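Dakico Stops Release of Arm Control Package After Gripper Fault Found in Simulation

Huvwood, Apr 18, 2025

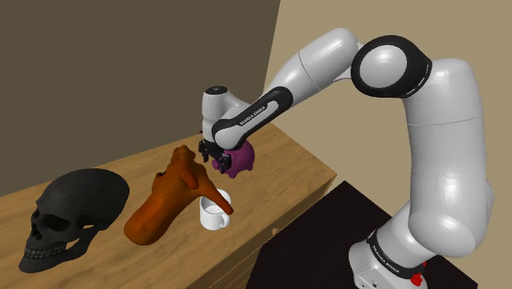 Dakico has stopped the release of version 2 of its arm control package, Stumell, after a fault was found in the way the software opens the gripper. The fault was seen only in simulation. No person was hurt and no customer equipment was damaged.

The fault concerns the moment when the arm comes down to an object that stands close to other objects. In the affected version, the command to open the fingers could be sent a second time when the arm was already low. The fingers then opened to their full width and pushed the neighboring object. In several runs a mug was pushed over the front edge of a cabinet. The log of the software reported these runs as successful, and for this reason the fault was not noticed at once.

Dakico made 3,000 simulated runs with version 2 before the planned release. The test set uses household and decorative objects of irregular shape, among them a skull, a mug and a pig figurine, placed near to each other on a wooden cabinet. The fault appeared in the last 900 runs, after a change in the timing of the finger commands. The earlier 2,100 runs were made without this change and did not show it.

The change was intended to make the grasp faster. It was tested with single objects, where there is nothing beside the gripper that can be pushed. The company accepts that this test was too narrow and that crowded layouts should have been used from the first day.

Customers who work with the present version of Stumell do not need to do anything. Customers who received the preview of version 2 are asked to stop using it on real arms and to go back to the present version. The preview can still be used in simulation, but results from closely placed objects should not be trusted.

A corrected version is now being tested in the Anozie simulation environment. It blocks any new opening command below a set height, and it compares the position of all objects before and after each grasp. A run in which a neighboring object has moved is now counted as failed. Dakico will repeat the full test before it gives a new release date.

Questions about the preview can be sent to the Dakico support desk through the customer page.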